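パン・お菓子の相談室

寒くなってから食パンがふくらまなくなりました。夏と同じように作っているのに、なぜ？

ねぼすけ食パン

こんにちは、いつも読む専門でしたが初めて書き込みます。長くなったらすみません。

今年の春から家で山型の食パンを焼いています。手ごねです。ホームベーカリーは置く場所がないのであきらめました（台所がほんとうに狭くて、炊飯器ですら棚の上にいます）。レシピはSalaというサイトに載っていた基本の山食で、粉はGrerkskaの強力粉、型はFlirkumのふた付きのもの。ふたは使わずに焼いています。夏のあいだはもう面白いくらいふくらんで、型から頭がもりもり出て、オーブンの天井にくっつきそうになったこともありました。自分って才能あるんじゃないかと思って、職場に持っていって配ったりもしてたんです。

それが11月に入ってから、さっぱりです。

粉の量も水の量も変えていません。粉は毎回490グラムで、これはレシピの分量をうちの型に合わせて計算したものです。イーストは夏に開けた瓶のものをそのまま使っています。冷蔵庫に入れてあって、期限はまだ来ていません。塩も砂糖もバターもレシピどおり。こねるのもたぶん同じくらい、というか前よりうまくなっているはずなんですけど。

一次発酵はボウルにラップをして台所のテーブルに置いておくだけ。夏はこれでレシピの時間より早いくらいだったので、むしろ目を離さないようにしていました。今は時間どおりに待っても、なんとなく大きくなったかな？という程度です。で、時間が来たからと思って丸めて型に入れて、また時間どおりに待って焼くと、型の縁にも届かないずんぐりしたパンになります。切ると下のほうが詰まっていて、ういろうみたいな層ができています。味は悪くないです。トーストすればまあ食べられます。でも重い。一枚でお腹いっぱいになります。

家族には「これはこれで」と言われました。その「これはこれで」が地味にこたえます……。

自分で試したのは、イーストを少し増やすこと（ちょっとふくらんだけど、匂いが強くなって好きじゃなかったです）と、オーブンの発酵機能を使うことです。オーブンはGistardのもので、発酵モードは付いているんですが、一次発酵のときに使ったら今度は生地の外側だけべたっとして、中はあんまり変わらない感じになりました。使い方が悪いのかもしれません。説明書は引っ越しのときにどこかへ行きました。

気になっているのは、時間を延ばしていいのかどうかです。レシピに書いてある時間を過ぎると過発酵になると聞いたことがあって、こわくて延ばせません。それと、水は蛇口からそのまま計っています。これも関係ありますか？

次に焼くのは火曜の夜になりそうなので、それまでに何か変えられることがあれば教えてもらえるとうれしいです。よろしくお願いします！

粉まみれ通信

はじめまして。読みながら「去年の私だ！」と声が出ました。ういろうの層、ありますよね。あそこだけむにっとしてるの。

結論から書くと、レシピは合っていると思います。生地が冷えているだけじゃないかなあ。夏は部屋が勝手に温めてくれていたところを、今は誰も温めてくれていない、という状態です。なので変えるところは二つ。水の温度と、待ち方です。

まず水。蛇口からそのままだと、この時期はもう手がきゅっとなるくらい冷たいですよね。粉も台所に置いていたら冷えています。冷たい粉に冷たい水を入れて、冷たい台の上でこねると、こね上がりの生地は触ってもひんやりしています。そこから発酵の時間を計り始めても、最初のうちはイーストがほとんど寝ているんです。私はお湯を少し足して、お風呂よりぬるいくらい、指を入れて「ん、温かくも冷たくもないな、いやちょっと温かいか」くらいにしています。熱いのはだめです。イーストが弱ってしまって、今度は待っても待ってもふくらみません（やりました。しかも来客の前の日に）。

温度計があるならこね上がった生地に刺して毎回メモしておくと、うまくいった日とだめだった日の差がすぐ見えます。料理用の棒みたいなやつで十分です。私はこれを買うまでに粉をずいぶん無駄にしたので、新しい型より先に買えばよかったなあと思っています。型は三つもあるのに。

バターも、冷蔵庫から出したてのかたまりを混ぜると生地がまた冷えます。粉を計る前に出しておいて、指で押したらへこむくらいになってから入れてみてください。粉も、前の晩から暖かい部屋に移しておくとだいぶ違います。うちは居間の本棚の端っこが冬の粉置き場です。

それから待ち方。時間で見るのをいったんやめて、大きさで見てほしいです。ボウルだと形が広がるのでわかりにくいので、私は透明でまっすぐな保存容器に生地を入れて、最初の高さのところに輪ゴムをかけています。その高さの2倍ちょっとになったら、時計が何と言っていても次に進みます。寒い日は夏よりずっと長くかかりますけど、それで過発酵にはなりません。過発酵はふくらみすぎた状態のことなので、ふくらんでいないものを待つぶんには心配いらないです。

指に粉をつけて生地の真ん中にぷすっと刺す方法も、あわせてやってみてください。穴がすぐ戻ってきたらまだ早い。そのまま残っていたらちょうどいい。全体がしゅうっとしぼんだら行きすぎ。最初はどれなのか迷いますけど、何回かやると手のほうが覚えてくれます。

Gistardの発酵モードは、うちのは古い型ですがたしかに少し強めです。温度が選べるなら低いほうにして、最初だけ温めてあとは切る、というのがうちでは一番落ち着きました。外側だけべたっとしたのは、中が冷たいまま外だけ温まったんだと思います。生地そのものを最初から冷やさないようにしておけば、あんまり強く温めなくて済みます。あと、庫内にマグカップでお湯を入れておくだけでもけっこういけますよ。電源は入れずに、扉を閉めて。お湯がぬるくなったら替える。地味ですが私は冬はほとんどこれです。

ただし二次発酵でオーブンを使うときは、予熱の前に型を外に出すことになりますよね。そのあいだに冷えてしまうのが悩みどころで、私は少し早めに出して、濡れ布巾をかけて、予熱中のオーブンの近くに置いています。上に載せていいかどうかは機種によるので確かめてくださいね。

二次発酵も時間じゃなくて高さです。ふたをしない山型なら、生地のてっぺんが型の縁のあたりまで来るのを待ってから焼いてみてください。ここが足りないと、たぶんまた「これはこれで」が来ます。

火曜、うまくいきますように！ちなみにイーストを増やしたときの匂い、私も苦手です。増やさなくて大丈夫だと思います。

まるぱん

イーストじゃないですか？夏に開けたなら新しいのに替えたほうが早いです。うちはそれで直りました。

あとこたつ。こたつに入れておけばふくらみます。弱で。足がぶつからないようにだけ気をつけて。

台所の北側

まるぱんさんのこたつ、懐かしいです。実家でやっていました。猫が入るのでうちではもうできません。

イーストを疑うなら、捨てる前に試したほうがいいです。ぬるま湯に砂糖をひとつまみ入れて、イーストをぱらぱらと振って、しばらく放っておきます。表面がもこもこ泡立ってくれば元気です。しーんとしていたら買い替えで。瓶を出し入れするたびに結露するので、小分けの袋のほうが長持ちする気がします（気がするだけかも。うちは食べる人が少なくて一瓶がなかなか減らないので、よけいにそう感じるのかもしれません）。

私は温めるほうがどうも面倒になってしまって、冬は逆にゆっくりやっています。夜、晩ごはんの片付けのあとに、イーストをレシピより控えめにして生地をこねて、ふたをして、暖房を切った居間にそのまま置いて寝ます。朝起きるとちょうどよくなっています。うちの居間だと最大で6時間くらいまでなら放っておけて、それより長く寝たい日は冷蔵庫の野菜室に入れます。部屋の寒さは家によってずいぶん違うので、最初は休みの前の晩にやってみて、朝どうなっているか見るのがいいと思います。寝坊しても誰にも怒られませんし。

野菜室に入れた生地は、出してすぐ丸めるとまた冷えたまま型に入ることになって、ねぼすけ食パンさんの言うういろうになります。私は最初これがわからなくて、レシピのせいだと思ってサイトにけっこうきつい感想を書きそうになりました。書かなくてよかった。出したら室温に置いて、触って冷たくなくなるまで待ちます。朝ごはんを食べて、洗濯機を回して、干し終わったころに見に行く感じです。

味はこっちのほうが好きです。温めて早くふくらませたパンより、噛んだときに甘いというか、粉の匂いが残るというか。翌日もぱさぱさしにくくて、うちでは焼いて2日目のトーストが一番人気です。

それと、ひとつ気になったんですが、水の量は夏と同じなんですよね。粉を袋のまま開けて置いていると、冬は乾いて、同じ水でも生地が硬くなることがあります。硬い生地はふくらむのに時間がかかります。こねていて「なんか今日は腕が疲れるな」と思ったら、手を濡らしてこねるくらいの気持ちで、ほんの少しだけ水を足してみてください。どばっと入れないように。私は一度どばっと入れて、生地が腕まで上がってきて、電話に出られませんでした。

Flirkumの型は私も使っています。いい型ですけど金物なので冬は冷えますよね。生地を入れる前に、お湯で洗ってよく拭くとか、ストーブのそばに置いておくとか、少し温めておくと二次発酵の出だしが早いです。触って熱いのはやりすぎで、冷たくなければいいです。油は薄く塗ってくださいね、温かい型に塗ると底にたまりやすいので。

ういろうの層については、もうひとつ、焼きが足りないときにも出ます。背が低く詰まったパンは火が通りにくいんです。焼けたと思っても、底をこんこん叩いて鈍い音がしたら、もう少し入れておいて大丈夫。焼けたらすぐ型から出して、網の上でしっかり冷ましてから切ってください。焼きたてを切りたい気持ちはわかります。私もだいたい負けて端っこだけ切ってしまいます。端っこは仕方ないです。

ねぼすけ食パン（相談した人です）

みなさんありがとうございます！こんなに詳しく書いてもらえると思っていませんでした。

イースト、ぬるま湯で試したらちゃんともこもこしました。まるぱんさん、ごめんなさい、まだ生きてました。でも次は小さい袋のを買ってみます。

で、火曜の夜に焼きました。水をぬるくして、バターも先に出して、輪ゴムの代わりに容器にマスキングテープを貼って待ちました。待っているあいだ何度も見に行って、全然変わらないように見えて不安だったんですけど、お風呂から出てきたらテープのずっと上まで来ていて、思わず家族を呼びました（反応は薄かったです）。そこからの二次発酵がまた長くて、焼き上がったのは日付が変わるころ。眠かった……。でも型の縁からちゃんと頭が出ました！夏ほどもりもりではないですが、ういろうもほとんどなし。朝トーストにしたら、家族がおかわりしていました。

平日の夜にやるには時間がかかりすぎるので、次は台所の北側さんの寝ているあいだ方式でやってみようと思います。うちの居間は朝方かなり冷えるので、やってみないとわかりませんね。また失敗したら書きに来ます。

粉まみれ通信さん、料理用の温度計も注文しました。型より先に、ですよね。新しい型もちょっと見ちゃいましたけど。

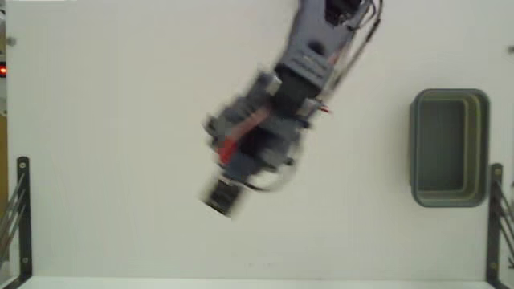 同じカテゴリーの相談

食パンの耳が硬くて切れません
バターロールの巻き終わりが開いてしまう
冷凍した食パンをおいしく食べるには？
全粒粉に替えたら生地がまとまらない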